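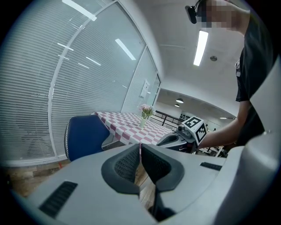

Duno Wipe-Clean Tablecloth

Home > Kitchen and Dining > Table Linen > Duno

Most tablecloths are sold on the assumption that the people sitting at them will behave. The Duno was designed in Stisthorpe by Ohemaa Asamoah, who had twins, a tomato-based approach to family cooking and a drawer full of ruined linen. It's a cotton cloth with a thin matt coating, so it hangs like fabric and wipes like a worktop. It doesn't squeak when you put a plate down, and your forearms won't stick to it in August.

What it copes with
Tea, gravy, squash, egg, most red wine, poster paint of the school variety. Turmeric is another matter. We've tried everything on turmeric and the best advice we can give is to get to it within the hour, or move the fruit bowl.

Sizes
Small, for a table that seats two people who like each other
Medium, seats 4
Large, seats 6 to 8
Round, one size only, and yes, we know

Measure your table and allow a hand's width of overhang on every side. If you're between sizes, go up. A cloth that's too big looks generous, and one that's too small looks like a hat.

Fabric and care
Cotton base, 200 gsm before coating. Wipe down with warm water and a drop of washing-up liquid. Machine wash cool when wiping is no longer enough. Line dry. Don't tumble it, and please don't iron the coated side, however strongly you feel about creases. They drop out by themselves after a day or so on the table. If they haven't, iron the back on low with a tea towel in between.

Hot pans need a mat. The coating will put up with a mug of tea but not a casserole straight out of the oven, and the ring it leaves is permanent.

Colours
16 checks, stripes and plains. The checks are woven, so the pattern won't rub away where the elbows go. Birnwood Green is out of stock until May. The mustard stripe has been discontinued after a long and dignified period of not selling.

Delivery and returns
Sent rolled in a cardboard tube, which cats enjoy. Orders in before 2pm leave the same day. Unused cloths can come back within 30 days. We can't take back cloths with dinner on them, though one or two people have asked.

What customers say

"Bought the medium for the caravan. Survived a fortnight of rain, cards and tinned curry. Slight orange patch near my husband's place, which I'd been warned about." Hala Bouzid

"Good cloth, stupid tube. Took me longer to open than the table took to lay." Gerrit Aerts

"I run a café and have nearly 300 lunches on mine now. Corners are starting to soften but the middle is fine. Would like an oval, please." Naa Aidoo

Reply from Duno: The oval is being discussed. It has been discussed for some time.

You might also need
Kpodo cork pan mats, pair
Tablecloth clips, for gardens and draughty halls
Duno offcut napkins, mixed colours, no choosing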